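Isla Harawira has joined us as director of clinical teaching, and we're so pleased (she trained here herself, years ago!). 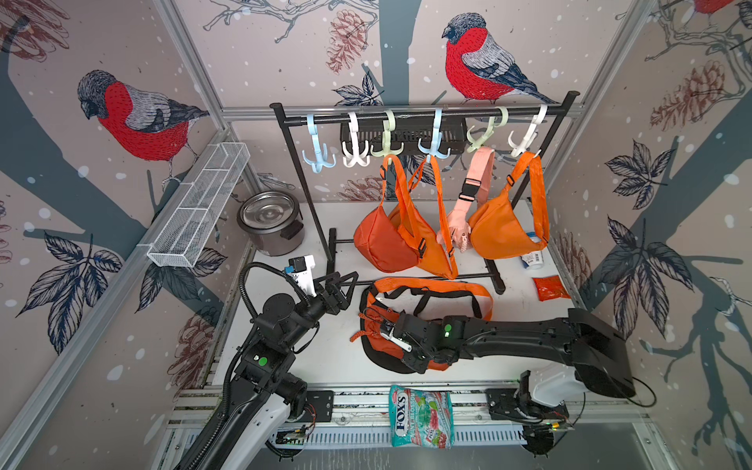 Bags on the hooks, with two orange ones among them.

Isla spent five years running placements at Fomano and still sees patients most mornings, so do say hello early.

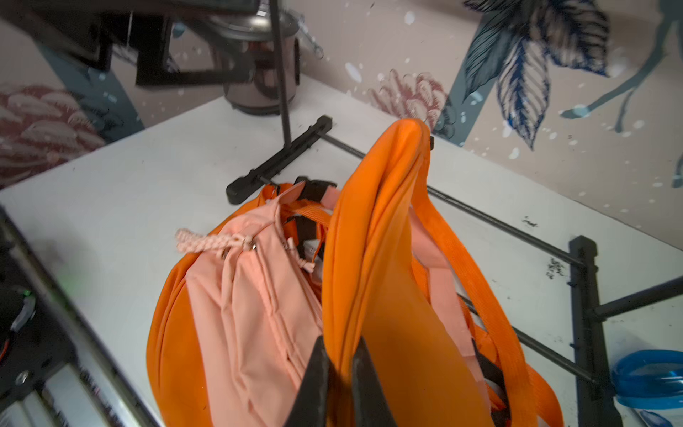

Drop-in hours

Her door is open from October, with 30 minutes set aside for each student.
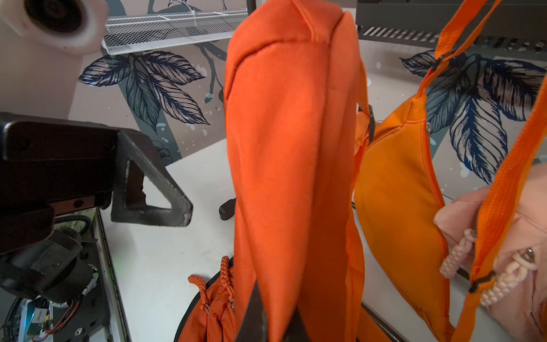 Who do I ask about a slot?
Nelli Niskanen in the teaching office keeps the diary.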